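Two Bins on the Counter: Sorting at the Source
Speaker notes, Whitcombe housing meeting, March
Slot: 18 minutes, then questions

Slide 1. Title
Thank the hosts. Say where the toilets are. Handouts are by the door, take one per household, spares go back in the box.

Slide 2. What I was asked to cover
The Whitcombe buildings switched to separate collection last year. The chutes are closed and the big containers are in the yard. What people keep asking is what to do inside the apartment, before anything gets to the yard. So this talk stays in the kitchen and the bathroom. Yard questions at the end.

Slide 3. The numbers
105 apartments in the Nondden block answered our door survey. 28 of them had two bins somewhere in the home. The rest had one bin, or one bin and a bag hanging on a door handle.
Pause here. Ask for hands: who has the bag on the door handle? Plenty of people do, and it works fine until the handle side of the door gets sticky.
If asked: we did not survey Pornwood, they joined too late. Their results will be in the next newsletter.

Slide 4. Where mistakes come from
We went through the rejected bags with the collection crew. Most of the wrong items were small. Shampoo bottles, pill bottles, hand cream tubes, yogurt lids. People sort the big things well. A milk jug goes to the right place. A small bottle gets dropped in whatever is closest.
Bathroom items are the worst for this. The recycling is in the kitchen and the bathroom has one little can with a liner.
Keep this slide short. Last time I spent too long on lids.

Slide 5. Size
People buy bins that are too big. A tall kitchen bin for recycling takes over a week to fill in a one-person household and starts to smell if anything went in unrinsed. Small open bins get emptied more often. Two of the same size take up less room than one large one and you can put them on a counter, a shelf, or the floor next to the washer.
Tapered ones stack when empty. Useful if you wash them in the tub.

Slide 6. Lids or no lids
We tried both at the Jadura building. With lids, people left things on top of the lid. Without lids, things went in. Food scraps are the exception and need a closed pail. Everything in this talk is about dry stuff only.

Slide 7. Color
Pick two colors you can tell apart from the doorway, with the bathroom light on and with it off. Gray for trash and a bright one for recycling is easy to remember because our yard containers are gray and green. It does not have to match exactly. Do not use two shades of blue. We had a family who did, and the kids never got it right.
Labels help for the first month. After that they peel.

Slide 8. The setup

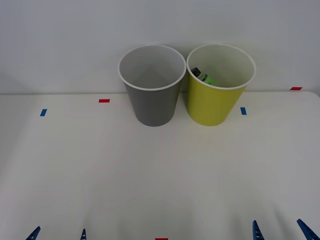

Gray for trash, yellow-green for recycling. Small bottle in the recycling bin.

Leave this one up while talking. Points to make:
Both bins open, same size, side by side. You should be able to reach either one without taking a step.
Small bottles count. Same bin as the big ones.
Caps: our hauler takes plastic bottles with the cap screwed on. Loose caps fall through the sorting screens. Tell people to check if they live outside Whitcombe, other haulers have other rules.
Rinse first if it held anything sticky. A quick swirl of water is enough, no soap.

Slide 9. What to do tonight
Find a second container. A bucket or an old wastebasket is fine. Put it next to the one you have. Empty both on the same trip.
Handout has the yes/no list on the back. Batteries go to the drop box in the Nondden lobby, never in either bin.

Slide 10. Questions
Likely ones:
Pizza boxes. Clean half in paper, greasy half in trash.
Pump tops. Trash, they have a metal spring.
Liners. None in the recycling bin, tip it straight into the container.
Fees. Not my area, send them to the office, room 1263.

Collect the leftover handouts and turn off the projector.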